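Set visit: Suvia, Kurkdale Stages

March 2025

The science fiction feature Suvia is shooting on two stages at Kurkdale, with effects work handled in the same building by Plastotley. The visit covered Stage B, the model shop and the previs room. Stage A was closed for a dialogue scene.

Stage B holds the interior of the freighter, built as one continuous corridor 100 feet long. Wall panels unbolt from the outside so the camera can shoot from either side. Lighting is built into the ceiling and run from a single desk. Director Elias Tannous wants the corridor shot at eye level with one lens, so there are no raised platforms and very few cuts. He was rehearsing a walk-and-talk during the visit and went to take 12 before breaking for lunch.

Exteriors were shot in February at Abu Hammour. The unit came back with more than 2000 reference stills, which Plastotley is using to match the color of the dust on the ship miniature.
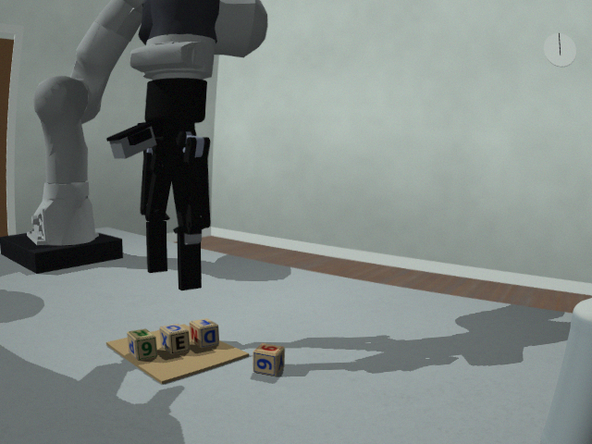 Computer render: robotic arm, board and letter blocks.

The model shop has the freighter at two scales. The larger one is used for landing shots and has removable engine covers. The smaller one is for distance work only, and the paint is noticeably rougher. Previs runs next door – four desks, one large monitor – and sends revised shots to the stage each morning.

Scoring has not started. The temp track heard on Stage B was mostly low strings. Tannous would not discuss the ending or the release date, and the closing pages of the script were missing from the copy on the desk.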